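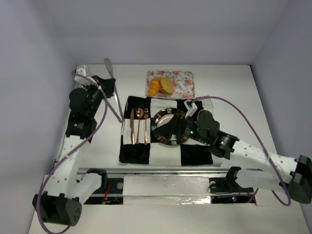 Sun 14 April
By the Skulto Table Study, Hodevness

4. Where the knife goes, and why I stopped worrying about it

I came into this project with my grandmother's rules in my head. Fork on the left, knife and spoon on the right, blade facing the plate, and a napkin somewhere you can reach it without knocking over your juice. I assumed most people carried a version of the same rules around, even if they didn't bother with them on a weekday, and my first coding sheet was built on that assumption. It had a column for "correct" and a column for "other," and by the end of the first evening nearly everything was in "other" (I have kept the sheet, mostly to keep myself humble).

So I started over. The second sheet dropped the idea of a correct side and asked where each piece sat in relation to its neighbors. Is the cutlery split by the plate or kept together? Do the handles point at the eater? Does the bread share the plate, or does it have a place of its own? Those three questions got me much further than etiquette did, and they could be answered the same way for the 19 households in Hodevness and for the breakfast room at Plernden, where the tables are laid before anyone sits down.

The pattern I kept running into is what I ended up calling the bundle. In a bundle, the knife, spoon and fork lie next to each other on one side of the plate, close and parallel, like pencils in a box. Formal guides don't have much time for it. But people who laid their tables this way talked about it as the tidy option! One woman told me that splitting the cutlery made the table look busy, and that she liked being able to see at a glance whether something was missing.

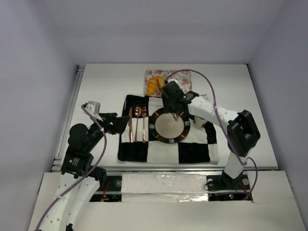

I also want to say something about mats, which I had more or less ignored in the pilot. A plain mat just marks out one person's territory. A mat with a strong pattern does more, and several people in the Hodevness group treated the lines as a guide for where to put things down. They would line up a knife with a stripe, or keep the cutlery inside one block of color, and then get a bit embarrassed when I asked about it. With a plain Egilsson mat (four of the households owned the same one) the gaps between pieces varied a lot more, though I would want a bigger group before leaning on that.

Bread was the other surprise. I had expected it to land on the plate, or on a side plate to the left. What I heard again and again was that bread belongs "up there," meaning past the plate, toward the middle of the table, and on something of its own.

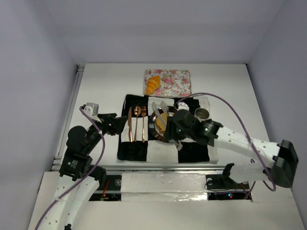

Figure 3. Bundled cutlery with bread set beyond the mat.

Once bread has its own spot, the rest of the setting tends to calm down, and I think that's because the plate only has to hold one kind of food. My working name for this is the two-zone layout, with a near zone for what you eat with a fork and a far zone for what you pick up. Figure 3 is the one I use when I try to explain it to colleagues. The croissant has the flowered tray to itself, the yellow food (I code it simply as "flat, round") is on the plate, and the copper-colored knife, spoon and fork make a textbook bundle on a white square of the mat. The silver utensil lying across the plate is harder to code. I went back and forth between "in use" and "stored," and in the end I gave it a category called "resting," which covers anything that touches the plate and isn't food.

Resting pieces caused most of the disagreements when a second reader went through my sheets. We settled them with a dull little rule: if a utensil crosses the rim, it counts as part of the plate, and if it only touches the rim, it counts as part of the mat. The rule gets awkward with cups and small bowls, and I take those up in section 5.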